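Kuson drop fault

The Kuson drop fault is a failure in robot grasping software in which a two-fingered gripper opens while it is still carrying a part. It was first recorded in October at the Clarham test site, during trials of the Afolabi sorting task, and is named after the Kuson motion controller.

Cause

The controller reads finger position every 2 milliseconds. When a thin part was gripped near its end, the reading could fall below the value set for "closed on object." The software then treated the grip as empty and sent an open command – often in the middle of a move. Hyun-seo Yook traced the fault by replaying 700 simulated runs, of which 300 used bars and sticks only.

Simulation views of the sorting task, with the gripper open.

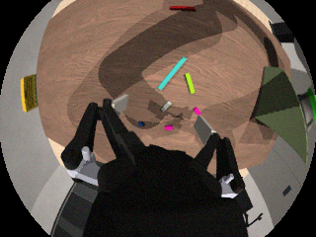
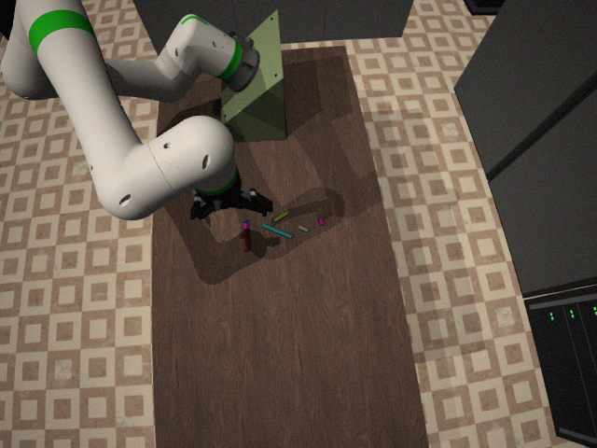
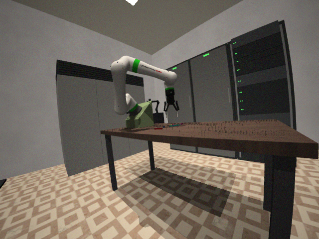
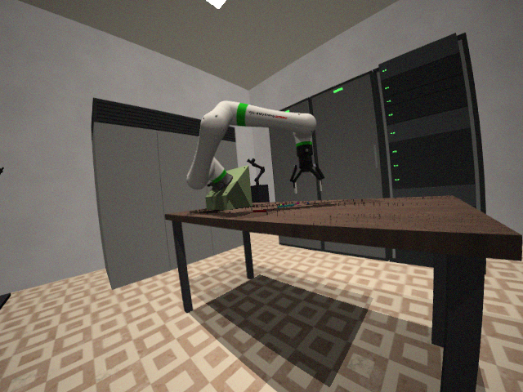 Safety and correction

No injuries were reported. The fault was still classed as a safety matter, as a part released at speed can leave the table. Arms running the affected version were limited to slow motion until a fix was issued. The corrected version, called Bitach, needs 2 matching readings before it opens the fingers. It does not cover parts that slip for other reasons, such as a worn pad.

See also: Grip detection; Protective stop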